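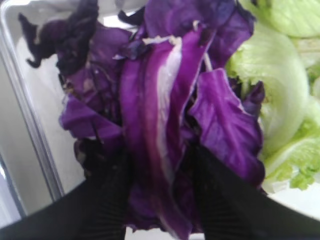

Who decides when a gripper that touches ready-to-eat food has to be cleaned?

At most sites the operator decides, following whatever the shift lead wrote down. The draft Stomimau practice rules would set this out in writing: a cleaning before each session, a cleaning at every change of ingredient group, and a cleaning after any contact with the floor, a person's hand or an unlisted surface.

Call for participants: trial of the Stomimau rules for robot food handling

Karnero is looking for 40 people to work with the draft rules and report where they fail. The trial starts in June and runs for 4 weeks at our test kitchen in Ledesma. Participants are paid $2000 for the full trial, in two equal payments.

Who we want

Line cooks, prep workers, sandwich and salad makers, kitchen supervisors, and people who operate or maintain robot arms in any industry. You don't need experience in both food and robots. We will place people from each side on the same shift.

You must be 18 or older, able to stand for most of a shift, and able to read a four-page procedure in English. A current food handler card is required before your first day. If you don't have one, tell us when you apply and we will book you a class.

What you will do

You will prepare stations, run the arm through assembly tasks, clean down, and fill in the log. Tasks include picking up leafy vegetables, building burgers and moving portions between containers. Every participant will also take a turn as observer. The observer does no handling and writes down each point where the rules were skipped, misread or impossible to follow.

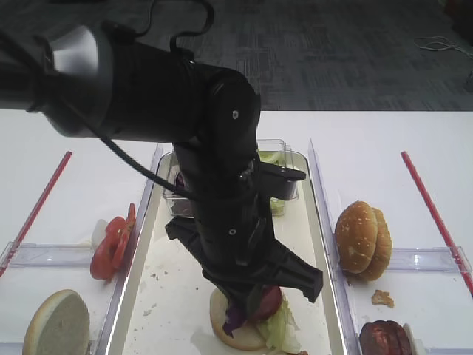 The sections under trial are these:

Section 2, station layout. What may be inside the reach of the arm, how ingredients are kept apart, and where cables may run.

Section 3, food contact parts. Cleaning, inspection for cracks and wear, and when a fingertip has to be replaced.

Section 5, dropped and damaged food. What gets thrown out, who removes it, and whether the arm must be stopped first. This is the section we expect the most argument over. The current wording says the arm is stopped and the stop is confirmed out loud before anyone reaches in. Several cooks at the first reading said this is too slow to be followed during a rush. We want to see it tried.

Section 6, handover between shifts. The log, the open faults list, and the sign-off.

Section 4 (training records) is finished and is not part of this trial.

Food made during the trial is not served or sold, and may not be eaten by participants or staff.

Safety and consent

Said Ashour is the safety lead and gives a two-hour briefing before your first shift. Anyone can press the stop at any time and will not be asked to justify it. Shifts are recorded on video for review. The recordings are seen only by Karnero and by Stomell, the firm writing up the results. You may leave the trial at any point and will be paid for the days worked.

Tell us in advance about food allergies. Wheat and sesame are in the kitchen every day.

Hours

Morning shifts are 7 a.m. to noon, afternoon shifts 1 p.m. to 6 p.m. You will keep the same shift throughout. Parking is free behind the building. The entrance is the side door marked 1921.

How to apply

Send a short note to Ingrid Montoya at the Karnero front office with your name, phone number, preferred shift and a few lines on your work history. No résumé is needed. Questions about the text of the rules go to Rafferty Halvorsen, who will send the current draft to anyone who asks, including people who don't plan to apply.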